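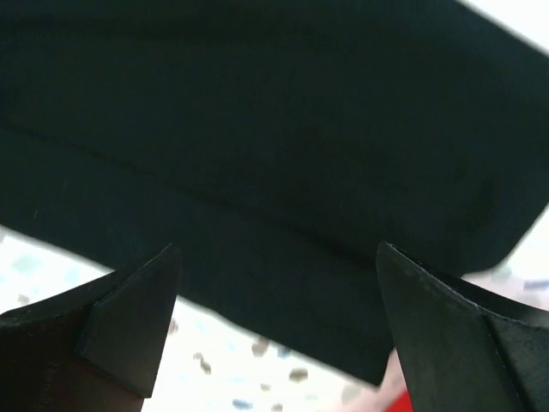

Tài Vũ wanted to know why I'd spend a whole semester on fingertips when the controller was the part that kept crashing. Fair! But the controller was two lines of my proposal and the fingers were everything else, so fingers it was.

My project compared two sets of printed fingertips for the arm in the Mellstead lab, doing one job: pick up dark cloth, lift it, put it down folded. Set one is the Fidano shape, which is blunt. Set two is the Châu shape, with a pointier tip, and I redrew it 4 times before I stopped hating it. I ran 155 tries with the first set and the same with the second, all on the Prakalance controller, all with the wrist camera recording.

What I cared about most was corners. A corner that droops is really hard to grab again, and dark fabric makes it worse — you lose the folds in the shadows and the background blows out to plain white.

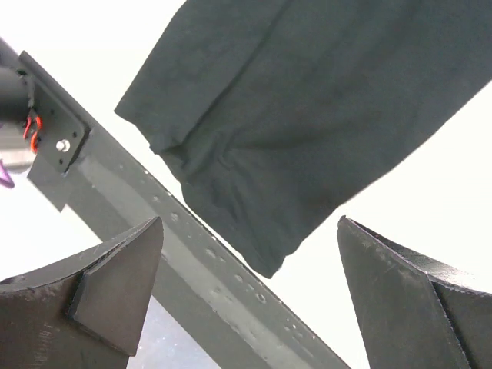 Does a pointed tip damage the fabric? I found no snags in my cloth after the full set of runs, but I kept the closing force low and I'd want to test thin knits before promising anything.

The blunt tips were better at holding on. The pointed ones were better at getting under an edge in the first place, which I think matters more (my advisor doesn't agree, and we went back and forth on it a lot). I also lost up to 18 tries to the controller freezing halfway through a lift, so okay, Tài had a point. I reran all of those.

The wrist view turned out to be good for edges and bad for distance. On a speckled tabletop the edge of something black is easy to find, but a patch of glare can wipe out the specks next to it, and my height guess got jumpy whenever that happened.
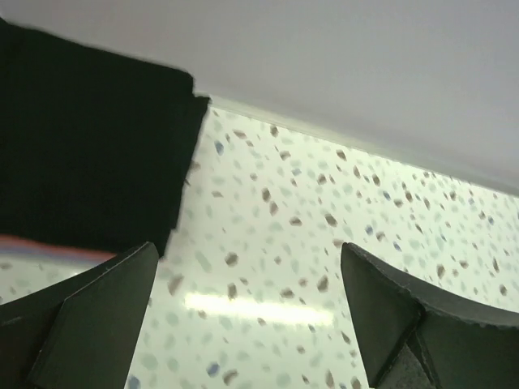
What's left to do

Label the remaining 518 stills, print the pointed tips in something softer, and try a second camera off to the side. I'd like to have that finished by December.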